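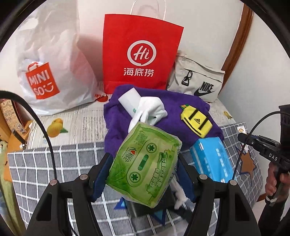 ## Gripper thread, 14/02/2018

**1/** Tissue packet day! The two black fingers have it clamped, cassette-tape print facing out. I love that silly packet.

**2/** Soft stuff is so much harder than boxes. Squeeze a bit too much and the plastic crumples, ease off and it slides (ask me how my January went).

**3/** Blue fabric pad inside the jaws is staying. Obadia Magesa wanted bare plastic, we argued, I won 😄

**4/** Log is at 2,806 grabs, 272 of them on tissues. Next up is the purple fleece, and I want 50 clean lifts before I touch the finger screws again.

**5/** Calling this version Andonar. Print files go up once I fix the left finger mount!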